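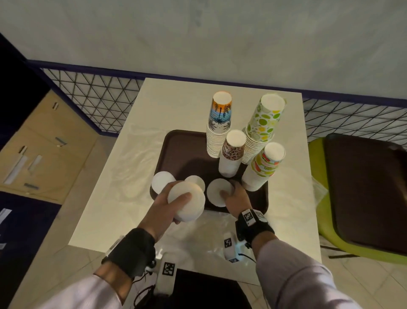 Beril Toprak had the key to the Emthorpe hall until five, and the rest of the family would not get there before four. She had asked for the small table by the door because it was the only one that fit there. The paper cups were going on a brown tray, upside down, with the tall stacks at the back and the short white ones in front. The palm trees were on top of one tall stack and the leopard print on a shorter one. Her mother had bought those in Cerkthorpe years ago, a sleeve at a time, whenever a store marked something down. She never bought two alike if she could help it.

The cups were for the lunch on Thursday. Her mother had run that lunch for 24 years, first in her own kitchen and then here, and this would be the first one without her. She was in the rehab place on Quezada Street with a new hip and a telephone.

The telephone rang at twenty past two.

"Did you put the plastic down?" her mother said.

"It's down."

"Is it flat?"

"No."

"It's never flat. Leave it. Where are the lemons and limes?"

Beril looked. "At the back, on the right."

"Good. Your uncle takes from that one."

"They're all the same cup underneath, Mom. It's plain white all the way down."

"I know what's underneath. I put them there."

Beril sat down on a folding chair with the phone against her shoulder. Through the window she could see the parking lot and the bus shelter. A man was trying to close an umbrella.

"Why did you put the white ones under?" she asked.

"There weren't enough of the others. I had one nice one for each stack, and your father said people would see the nice one and think they were all like that. Then somebody took it and the next person got a white one, and they didn't care. They wanted coffee."

"So who gets the palm trees?"

Her mother didn't answer right away. Somebody was talking in her room, and a cart went by.

"Your father did," she said. "He came early and took it before anyone was in line. I'd put out another from the same sleeve the next year. That must be the last of them."

Beril had not known that. She had been at most of those lunches, and she tried to remember what her father had been drinking from. She could remember his jacket, and him standing near the radiator with his plate.

"Do you want me to bring it to you?" she said.

"What would I do with it? They have cups here."

"I could bring it anyway."

"Bring me soup. And turn off the big urn when you go, the switch sticks."

After she hung up Beril went back to the table. She moved the short stacks forward a little so people could reach them. She lifted the palm tree cup off the top, and there was a white one under it, as promised. She put it back.

At four her brother came in with the bread and two bags of Flomard napkins. He set everything on the floor and asked if there was coffee yet.

"In a minute," Beril said. "Get a cup."

He took the leopard one.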